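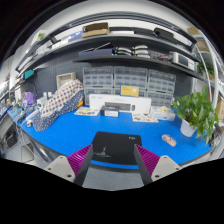
Minutes - Bhutto gripper kit review, 2025-07-01, Coltdale bench room

I'm typing these up from my scribbles, so shout if I got your bit wrong. We met to decide whether to keep the hand-held gripper kit from Preltbridge once the trial runs out.

1. Price. The quote is $964 per kit, with spare finger pads extra. Half of us thought that was fair, the other half made faces. I'm going to ask if they'll do a deal on two.
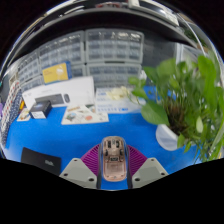 2. Grip. Lots of love for the ribbed fingers! Mostly we talked about smooth plastic things like the computer mouse, and how hard you should squeeze before you start worrying about the shell. We want a written answer from Preltbridge on that.

3. Recordings. Our target is 200 clips before the trial ends. The Skodby office wants the same objects on their list so we can compare notes - agreed.

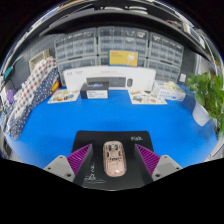 I also brought up start positions. Some people begin with the fingers wide open over the object, some come in from the side, and the guide doesn't pick one. We settled on wide open for now.

4. Toys. The little car body stays on the object list. It's an awkward shape and I like it for exactly that reason (I was outvoted on adding more of them). 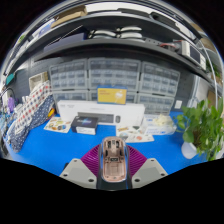 5. To do. I'll email Preltbridge about the discount and the squeeze question. Skodby sends over their list. Decision on buying goes to the next meeting, later in July.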